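Cadside opens order book for hinged silver cuff

Cadside has opened orders for its first hinged cuff, drawn by Gisela Salinas and made at the firm's bench in Nivdale. The cuff is sterling silver, 22 mm wide at the front and tapering towards the hinge. The body is raised from sheet, annealed between courses and planished by hand. Only the hinge knuckles are bought in, as seamless tube, and cut to length in a jig.

The first run is 48 pieces, each stamped with its number inside the back half. Price is £417, including hallmarking.

Earlier samples used a box catch. Renato Montecinos, who cuts the hinges, replaced it with a sprung tongue after the box wore at the corners. "The tongue can be re-tensioned with pliers," he said. "A worn box has to be rebuilt."

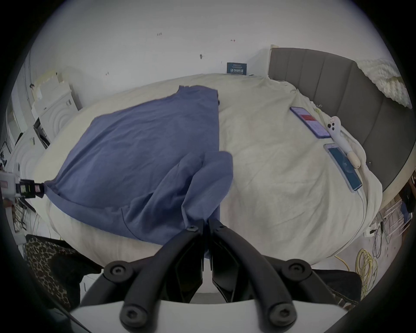
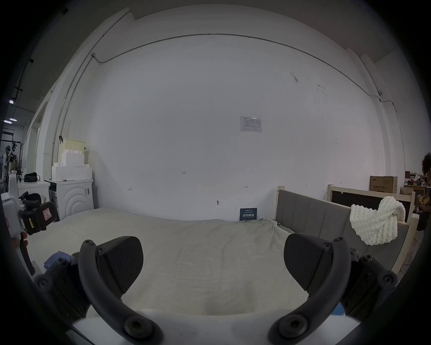 Two inside measurements are offered, and the cuff cannot be resized once the hinge pin is riveted. An oxidised finish is available at no extra charge – it will rub back on the high points with wear. Loukia Christodoulou is handling orders, and the first cuffs leave the workshop in February. Matching earrings are at the wax stage and have no price yet.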